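Ticket 843 -- Zukamgate open day, handheld gripper dropouts
Status: open
Site: Mendlow demo apartment, bedroom station

Tue 9 June, first visitor slot. Recording stopped at frame 2270 during the folding demo. Host log shows error 306, write timeout. Restarted the Saha logger, same stop on the second run.

Swapped the card. No change.
Swapped the cable to the Ferkdale hub. Ran clean for 124 seconds, then dropped again -- same code.

Finger travel checked against the sheet, within limits. Fault looks to be on the host side.

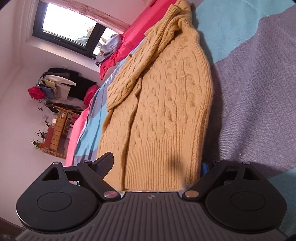

Bedroom station, yellow cable-knit sweater on the bed, gripper at bottom.

Next: roll the logger back to the previous build and repeat with the same garment. Needs closing before the August visit.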